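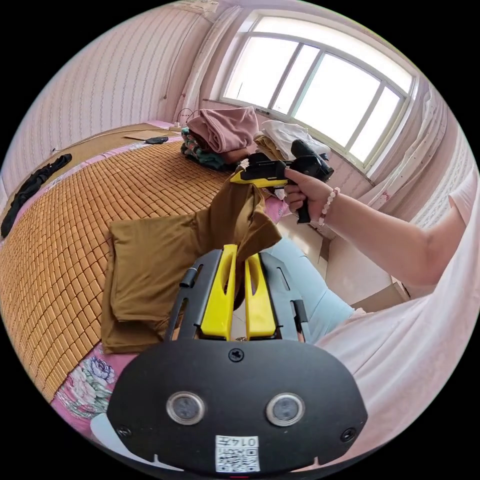

A brown garment and a tiled mat on the bed.

Notes on the Vuren Lease Renewal
2nd October

The lease on the upper floors of the Herneo building in Vuren falls due for renewal in November, and several readers have written to ask how the revised terms differ from the existing ones. The present post sets out my understanding of the draft now in circulation.

The premises extend to 3961 square feet over two floors. Under the current agreement the tenant, Abubakari, holds a term of 60 months with a single break option. The draft retains that term but moves the break date forward, and requires 12 months' written notice in place of six. Tenants of comparable size should note the change, as a notice served late will ordinarily be of no effect.

The repairing obligations have also been redrafted. Gerko, as landlord, would keep responsibility for the roof and the outer walls – the windows, however, pass to the tenant. I would advise any occupier faced with similar wording to obtain a schedule of condition before signing and to have it attached to the lease itself.

Service charges remain the least settled part of the document. There are 2 versions of the relevant clause, one with an annual cap and one without, and I have not been able to establish which is preferred. I shall return to the matter once the final text has been issued.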